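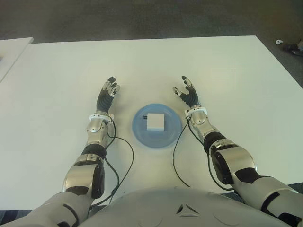

Wanted: People Who Can Clear a Table (Really)

Turnside is hiring chore operators for its Tolholm workshop. If you have ever put a plate away without thinking about it, you are ahead of most of the machines we work with, and we would like to pay you for it.

The question we get at every family gathering is whether robots can do the housework yet. The answer is "some of it, slowly, while you stand there." Our two-armed machines can move a small box from one place to another on a good morning. Ask for the same thing after lunch with a different box and you may want to bring a book.

What you'd do

You will steer a pair of robot arms through small household and shop-floor jobs: clearing, sorting, stacking, wiping, packing. Then you'll do them again. Our list has 1,124 chores on it and we have finished 29 to the satisfaction of Capucine Guérin, who runs the workshop and was raised in a restaurant. Fitted sheets are on the list. We don't discuss fitted sheets.

You will also write short notes on what went wrong. "Dropped it" is a fine note. "Dropped it, thumb too low" is a better one and may get you invited to meetings.

Who we want

No degree needed. Former dishwashers, stockroom clerks, hotel housekeepers and parents of toddlers have all done well here. You should have steady hands, a long fuse and no strong need to finish things quickly. Gamers are welcome, but the arms are slower than you're used to — much slower — and there is no score.

The terms

Shifts start at 7:30 a.m. or 1 p.m. Training is paid and lasts until Capucine stops hovering. We're filling places for January, with a second group likely in spring. Contracts run 800 hours and can be renewed. On present form, the housework will still need doing.

To apply, send a few lines about the chore you hate most to Fung-ping Lo at the Tolholm office. Résumés are optional. Cover letters about passion will be read by the robot, when it learns to open envelopes.

29 shares | 3 comments

Related listings
Night shelf stocker, Navickas
Gripper repair technician, Turnside
Laundry folding testers wanted, Clondemmont
Front desk, part time, Tolholm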